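Ticket 2779: Blanket fold routine stalls on "make the bed" job
Last updated: Friday, 4:40 pm 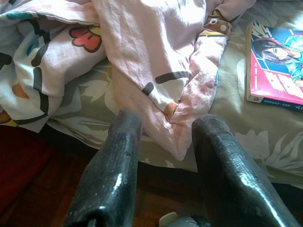
Product: Jarnine home arm, bedroom package
Site: Pistmont test apartment
Priority: Medium (was High until someone pointed out that a person can make the bed)
Status: Open

Reported problem

The job is one blanket, one bed. The arm is supposed to find a corner, pinch it, pull the blanket flat and fold it in half twice. In the last batch of 417 attempts it finished 11. The rest ended with error 700, "cloth state unknown," a feeling I have had myself in front of a fitted sheet.

The sales page says the bedroom package "handles everyday linens." I would like to know whose every day.

Log

9:05 am. Restarted the controller and ran the stock fold routine. The planner picked a corner, changed its mind, picked another and timed out. Error 700.

9:30 am. Checked the obvious. Finger calibration passes. Grip force passes. Wrist camera passes. According to the health page this is a very fit robot.

10:15 am. Turned on the planner overlay. The blanket has a cartoon print, pink and white with heavy black outlines, and the edge finder loves every one of those outlines. It proposed grasping along a black stroke in the middle of the cloth as if it were a hem. There is a perfectly good pointed corner hanging down by the edge of the mattress, practically holding out its hand, and it scored fourth.

10:50 am. The sheet under it isn't helping, with big pale leaves and flowers all over. Asked Serrano support whether their cloth model was trained on patterned bedding. They said yes and sent a link to a page of striped towels.

11:40 am. Raised the edge threshold. The planner stopped chasing the print and also stopped seeing the blanket. It reported the bed as made. Put the threshold back.

1:20 pm. Switched to the Adden depth plugin, which ignores color and goes by shape. Much better. It found the hanging corner first try and closed on it. Then it pulled, and the rest of the blanket came along in a lump, since the routine assumes cloth starts out more or less flat. A blanket that starts out flat doesn't need us.

2:10 pm. Separate issue, logging it here so it doesn't get lost. The thick paperback lying on the bed gets classed as "folded item, complete." I can see the reasoning. It is rectangular and has neat edges, so by the planner's standards it's the best-folded thing in the apartment. The tidy routine should be moving it to a shelf before the fold starts, and it won't touch it while it carries that label.

3:00 pm. Forced the label to "book" by hand. The arm picked it up on the second try, moved it clear and put it down on the pillow. Partial credit.

Workaround

Run with the Adden plugin on and the stock edge finder off. Clear books by hand. Shake the blanket out before pressing Start. Yes, that is most of making a bed.

Still to do

- Add an "untangle" step before the fold, even a dumb one (lift, drop, look again)
- Get a straight answer from Serrano about prints
- Stop the tidy routine from treating "complete" as "do not touch"
- Ask for the word "everyday" to come off the sales page

Leaving this open. The towel job is on a separate ticket and does fine, provided the towel is a solid color and already on the table.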